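**Tralten felt storage bins, gray**

I bought these in January to replace the cardboard boxes we had been using for recycling. They are soft fabric bins with a padded rim, sold flat and folded. Mine needed a day to lose the creases.

The fabric is stiffer than I expected. An empty bin stands up without help, though the sides do bow in a little if you push on them. The rim is the best part — it holds its shape and gives you something to grab. Label cards are not included, so I printed my own on heavy white stock.

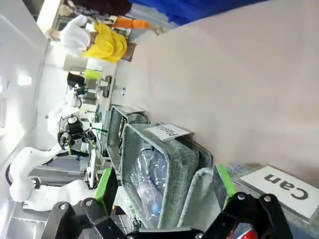 *Two clear bottles in the Plastic bin, with the Can card on the table.*

A card clipped to the rim stays put better than one leaned against it. Large bold type is worth the ink, as small lettering is hard to read from across the room.

Cleaning is the weak point. There is no liner, and soda soaks into the felt if a bottle hasn't been rinsed. I spot clean with dish soap and let the bin air out overnight. Tralten says not to machine wash, and I haven't tried it.

I paid $22 each. The Brollby version was $30 and has handles, which these lack. For light items like bottles and cans I don't miss them. I would not use these for glass.

Four stars.

— Fiona Crichton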